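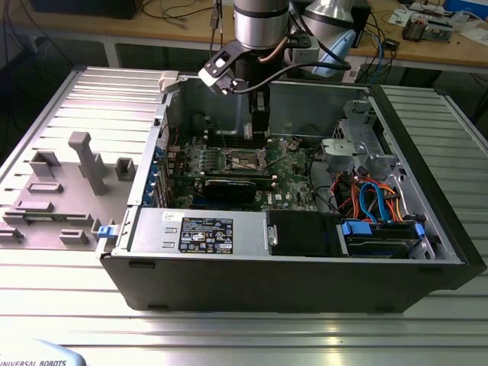

The teardown cell with a Dell tower on the table, side panel off and fingers over the memory slots.

Setting up the gripper for motherboard work

This is my favourite job in the whole cell! Once the fingers are set properly the arm can get in among the slots and sockets of a PC tower, and it's lovely to watch. These are the steps we use at Flurkstead, and they should suit any two-finger gripper on a similar arm.

Before you start
Put the arm in manual mode and drop the speed right down. Take the side panel off the tower and put it where the arm won't sweep across it. Lay the case on its side with the open face up. Mains lead out, please, even if you're only teaching points.

1. Check the screws
Go over every hex-socket screw on the links and finger brackets with the right key. Don't just look at them, put the key in. A finger that rocks even slightly will drift across the board by the time you're at full reach. We do this every 200 cycles and again after any knock.

2. Sort the cables
Move the wrist slowly through its full turn and watch the loops. They need enough slack to follow the wrist, but not so much that they can dangle into the case and hook a drive cable (ours did, in March, and took the SATA lead with it).

3. Set the tool centre point
Close the fingers and touch the tips to a fixed pointer from four different angles. Save the result under a new name - I use Zikalcombe plus the date, so the last good one is still there if it goes wrong. The one running now was saved on 11/9/25.

4. Teach the approach
Start well above the case and come straight down. Set your first waypoint clear of the drive cage and the power supply, then jog in small steps towards the board.
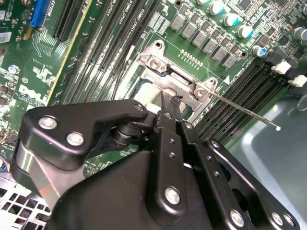

Go gently around the CPU socket. The load lever is thin and easily bent, and the contacts inside the bracket don't forgive a stray fingertip. I stop 22 mm above the board, check the clearance on both sides of the fingers, then finish the last bit at the slowest jog speed. The memory slots are much friendlier, so teach those first if you're new to it.

5. Dry run
Run the whole path twice with the fingers open and your hand on the stop button. If both passes are clean, bring the speed up a little at a time - and enjoy it!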